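4.2 Aufgaben in der Werkstatt: Greifen und Umsetzen flacher Teile

Die Haushaltsaufgaben aus Abschnitt 4.1 hatten gemeinsam, dass die Objekte in der Regel frei standen und von oben erreichbar waren. In der Werkstatt ist das selten der Fall. Wer dort aufräumt oder eine Maschine beschickt, hat es mit Platten, Deckeln, Blechen und Kistenwänden zu tun, die an anderen Gegenständen lehnen, halb verdeckt sind oder flach aufliegen. Für einen Menschen ist das eine Nebentätigkeit, die im Arbeitsplan meist gar nicht auftaucht. Für einen Parallelgreifer mit zwei Fingern gehört sie zu den schwierigeren Aufgaben unserer Untersuchung.

Wir haben im November in der Lehrwerkstatt Misulcombe 12 Tätigkeiten ausgewählt, die das dortige Personal täglich nebenbei erledigt. Dazu gehören das Anheben und Versetzen flacher Teile, das Öffnen von Behältern, das Abwischen von Ablagen und das Zurücklegen von Handwerkzeug. Die Auswahl geht auf Gespräche mit dem Werkstattleiter Mutua Owino zurück, der uns bat, die Aufgaben nicht für den Versuch zu vereinfachen. Die Teile blieben deshalb dort, wo sie im Betrieb lagen, und auch die Beleuchtung wurde nicht angepasst. Als Steuerung kamen zwei Verfahren zum Einsatz: das auf Demonstrationen trainierte Modell Virnel und der klassische Bewegungsplaner Saltar, der eine Greifpose aus einem geometrischen Modell der Umgebung berechnet. Beide liefen auf demselben Arm und mit demselben Greifer.

Jede Tätigkeit wurde mit jedem Verfahren in 15 Durchgängen ausgeführt. Als gelungen galt ein Durchgang, wenn das Teil am Ende in der vorgesehenen Lage war, kein anderes Objekt verschoben wurde und niemand eingreifen musste. Ein Durchgang, bei dem der Arm das Teil zwar anhob, aber beim Absetzen gegen ein Nachbarteil stieß, zählte als Fehlschlag. Das ist strenger als in vielen Vergleichsarbeiten, in denen bereits der geschlossene Griff als Erfolg gewertet wird. Aus Sicht der Werkstatt ist ein angehobenes, aber schief abgestelltes Blech jedoch keine erledigte Arbeit.

Bei den flachen Teilen entscheidet sich vieles in der letzten Phase der Annäherung. Die Kamera am Handgelenk sieht dann fast nur noch die eigenen Finger und eine Fläche ohne Textur, die je nach Winkel dunkel erscheint oder überstrahlt wird. Verwertbar bleibt oft allein die Kante (Abbildung 3). Kommt Bewegungsunschärfe hinzu, gehen auch Markierungen am Boden und Beschriftungen als Anhaltspunkte weitgehend verloren.

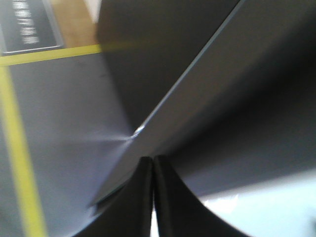
Abbildung 3: Sicht der Handgelenkkamera. Die lange Kante einer grauen Fläche ist als helle Linie erkennbar; links gelbe Klebestreifen, unscharf.

Die beiden Verfahren gehen mit dieser Lage unterschiedlich um. Saltar verlässt sich auf das vorab erstellte Modell und führt die Bewegung auch dann zu Ende, wenn die Kamera nichts Brauchbares mehr liefert. Stimmt das Modell, ist der Griff genau. Wurde das Teil seit der letzten Aufnahme verschoben, greifen die Finger daneben, und das Verfahren bemerkt es erst an der ausbleibenden Kraft. Virnel korrigiert dagegen laufend nach. Das hilft bei kleinen Abweichungen, führte aber bei spiegelnden Kanten mehrfach dazu, dass der Arm einem Lichtreflex folgte und seitlich abdriftete. In einigen Durchgängen pendelte er vor der Kante, bis das Zeitlimit erreicht war.

Eine zweite Schwierigkeit ist der Zugang. Ein Mensch kippt eine angelehnte Platte mit den Fingerspitzen leicht an, schiebt die andere Hand dahinter und hebt erst dann. Mit einem einzelnen Zweifingergreifer lässt sich diese Folge nur annähern. Der Arm muss die Kante fassen, bevor genügend Spalt vorhanden ist, und drückt die Platte dabei leicht gegen das, woran sie lehnt. Ong - so heißt in unserem Aufbau das Modul zur Kraftregelung - begrenzt den Druck und verhindert Schäden. Es löst aber nicht das Problem, dass der nötige Spalt erst hergestellt werden muss. Wir haben versucht, das Ankippen als eigenen Teilschritt vorzugeben. Damit wurde der Ablauf zuverlässiger, allerdings auch deutlich langsamer. Selbst in günstigen Fällen brauchte der Arm mehr als 2 Minuten für eine Platte.

Unter den Bedingungen der Lehrwerkstatt halten wir keines der beiden Verfahren für reif, diese Arbeiten unbeaufsichtigt zu übernehmen. Das Zurücklegen von Handwerkzeug gelang mit beiden am besten, solange die Ablage frei war. Das Versetzen flacher Teile bildete den unteren Rand, und das Abwischen lag dazwischen. Dort fehlte es weniger an der Bewegung als an einem Kriterium dafür, wann eine Fläche sauber ist. Owino schätzte den Nutzen nach der Versuchsreihe zurückhaltend ein: Solange jemand danebenstehen müsse, könne derjenige die Platte auch selbst wegstellen.

Einschränkend ist zu sagen, dass wir nur einen Greifertyp geprüft haben. Breitere Finger oder ein Sauger würden bei glatten Platten vermutlich besser abschneiden, wären aber für Schraubendreher und Griffe an Behältern weniger geeignet. Ein Werkzeugwechsler hätte beides erlaubt, war in der Zelle aus Platzgründen jedoch nicht unterzubringen. Offen bleibt auch, wie stark die Ergebnisse vom Licht abhängen. Die Durchgänge verteilten sich über den ganzen Arbeitstag, und wir haben die Helligkeit am Greifpunkt nicht gemessen. Für die in Abschnitt 5 beschriebene Wiederholung wurde deshalb ein Lichtsensor am Handgelenk ergänzt.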